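Spending the robot money (slowly)

Posted Oct 22, 2022

So the budget came through! I've been putting off this post since June because I didn't want to jinx it, but the number is 4000 dollars and it has to cover everything we still need for the small arm — fingers, mounts, spare pads, a better light, and whatever I've forgotten. (I have forgotten something. I always do.)

My first instinct was to blow most of it on the fancy gripper from Plundier, the one with the swappable jaws. I had it in the cart and everything. Then Gemma Nuttall looked over my list and asked what we'd be picking up with it, and I said "you know, parts," and she just waited until I heard myself.

Fair enough. I went back and made a proper list of the things we really handle, which is mostly little hardware: fittings, clips, nuts on studs, odds and ends of that size. A shiny fitting with three stubby branches is a completely different problem from a smooth plastic clip, and both of them are different from a nut sitting on a flat base. I'd been shopping by the spec sheet and skipping the stuff on the table.

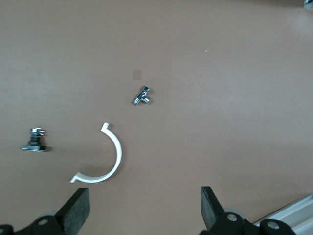

With that list in hand I went back to the quotes. Cilano wants 187 for a set of finger pads, which made me wince until I saw that the Chung set is cheaper but you pay separately for the brackets, and the brackets are where they get you. Fukuseck will do the whole thing as a bundle, but the lead time is long and I'd like to be using this before the holidays, thanks.

Where I've landed, for now: keep the gripper we have, buy the Cilano pads, and put the next chunk into lighting. Chrome is awful for glare — bright white streaks on one side and dark reflections on the other — and I'd rather fix that with a decent diffuser than keep fiddling with settings every time the sun moves. I'm also setting aside 100 for screws and cable ties, a line I used to leave out of every budget and then pay for out of my own pocket.

Everything else stays in the pot until we've lived with the new pads for a while. The Plundier gripper is still in my cart, by the way. I'm not deleting it, I'm just not clicking anything.

If you've used the Chung brackets and think I'm being unfair, leave me a comment. I'm placing the order next week and I can still be talked out of it.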